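Print this thread | E-mail this thread to a colleague

Home > Forums > Equipment and Purchasing > Handheld grippers

Thread: Budgeting for a second handheld gripper pair, or one arm?

pallet_jack_69
We are putting together the equipment request for next financial year and I would like a sanity check from anyone who has been through it. At present we collect demonstrations with one pair of handheld grippers. The task set is domestic furniture: opening and closing drawers, putting small items in, taking them out, cabinet doors later on. The output goes to a policy that will eventually run on an arm we do not yet own.

The choice is as follows.

Option A: a second pair of handhelds plus spares, and rent arm time at Grønli for evaluation.
Option B: keep one pair, buy a single arm now, accept slower collection.

The supplier for the handhelds is Sikero. Their quote is 998 per hand, ex VAT, without pads, cables or the marker blocks. The arm quote is from Udeo and is large enough that it needs sign-off above my level. I am leaning towards A. What am I leaving out of the costing?

kestrel.m
Consumables. Everyone costs the body and forgets the pads. The textured ones lose their grip well before they look worn, and you will not notice until somebody reviews the recordings and sees the knobs slipping. Put in a line for pads, per hand, per quarter. Also cables. A thin cable hanging off the bottom of a tool that gets waved round a room all day has a short life.

pallet_jack_69
Pads noted. Sikero sell them in sets of 70, which seems excessive for two people.

kestrel.m
It is not excessive. Buy the set.

tolerance_stack
I would go for B and I will say why. Handheld data is cheap per hour, but you find out what is wrong with it only when it goes on hardware. We spent a year with handhelds and no arm. When the arm came, a good part of the drawer data was unusable on it. The operators had been reaching in at angles the wrist could not manage. Renting did not solve this, as the rented slots were short and most of each slot went on mounting and calibration.

If you must do A, get the kinematic limits of the target arm from Udeo now, in writing, and filter against them from the first day.

pallet_jack_69
Fair point on the limits. We do not filter at present. For reference, the station as it stands:
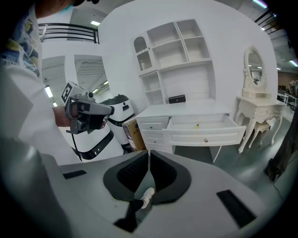 Drawer task at the white desk, seen from one of the handhelds.

The furniture is ordinary domestic stuff and is already paid for, so it is not in the request. One drawer with a small yellow item in it is the current task. The open shelves above come next, then the cabinet door with the round knob.

Myrtle Ridgeway
Two observations, from somebody who reviews requests of this type.

First, do not list the furniture as free. It takes floor area, and floor area has a charge code in most organisations. Our finance people at Susum returned a request of mine on precisely that ground. A desk with a hutch and a vanity with its stool, plus standing room for an operator, is a fair amount of floor once you draw it.

Second, variety. You have one style of drawer pull on show, a round knob on a raised panel front. If the evaluation set includes bar handles or recessed grips, you need a line for more furniture or for swappable fronts. Fronts are much cheaper. A joiner can make a set to fit the same carcass.

pallet_jack_69
Swappable fronts had not occurred to me. Does anyone have a drawing?

Myrtle Ridgeway
I can send ours. Check the runner spacing before you have anything cut. Ours were specified from the catalogue and the desk did not match it.

kestrel.m
Agree on fronts. Disagree slightly on priority. I would sort out the lighting and the marker visibility first. With a marker block mounted on the hand you need it to stay in view of whatever is tracking it, and a loose sleeve will cover it. Fitted cuffs cost next to nothing. Bad tracking means a repeated session.

tolerance_stack
Coming back to the main question. Has anyone here done A and been content with it? I keep reading that the rental route works and have yet to meet a group that stayed with it.

north_bay_lab
We did A. Content is too strong, but I would do it again. The differences from your case:

- we booked arm time in blocks of 3 days, never single slots, so calibration was paid for once
- we left our own mounting plate at the rental site, clearly labelled
- we took the actual drawer unit with us in a van for the first block, then bought a duplicate and left it there

The duplicate drawer unit was the best spend of the year. Without it we were comparing results between two different pieces of furniture and arguing about friction.

tolerance_stack
That is a reasonable arrangement. It also means A is not as cheap as the original post has it. Plate, duplicate furniture, storage at the far end, van. Add it up and see how far it is from the deposit on the arm.

north_bay_lab
It was a long way from it in our case. Your deposit terms may be better than ours were.

pallet_jack_69
I have redone the sheet. Option A now contains:

Second handheld pair, 2 x 998
Pads, one set
Spare cables, one per hand plus the same again
Fitted cuffs
Drawer fronts, joiner, price to be confirmed
Duplicate desk for Grønli
Mounting plate
Arm time in blocks
Van hire
Floor charge

Option B contains the arm, a stand, guarding, training, the floor charge and a service contract. Udeo have not sent a figure for the service contract. On that basis I cannot submit B in this round in any case, as incomplete quotes are sent back.

kestrel.m
What about storage and somebody's time to check the recordings? You are doubling the intake. If one person reviews now, one person will not keep up.

pallet_jack_69
Review is done by the operators at the end of each session.

kestrel.m
Operators reviewing their own sessions pass nearly all of them. Put in half a post, or at least a few hours a week of somebody else.

Myrtle Ridgeway
I would support that. Staff time belongs in the same request, under its own heading. If it is asked for afterwards it competes with everything else. Also state the review rate you expect, so that there is a figure to be held to.

tolerance_stack
One more for A. Ask Sikero whether both pairs will be the same revision. We ended up with hands from different revisions, with different finger travel, and had to keep the data separate. It should be a condition on the order.

pallet_jack_69
Asked. Their reply is that they will match the revision if both hands ship together, and that our existing pair is one revision behind. They offer a paid upgrade of the old pair. That goes on the sheet too.

I will submit A with the upgrade, and note B as deferred pending the service quote. Myrtle, the drawing would be useful when you have a moment.

Myrtle Ridgeway
Sent. The dimensions are in millimetres and exclude the knob.

Related threads
- Grip pad wear: when do you change them?
- Marker blocks lost behind sleeves
- Floor charges and how to argue them
- Service contracts: what is usually excluded
- Wanted: used arm stand, any condition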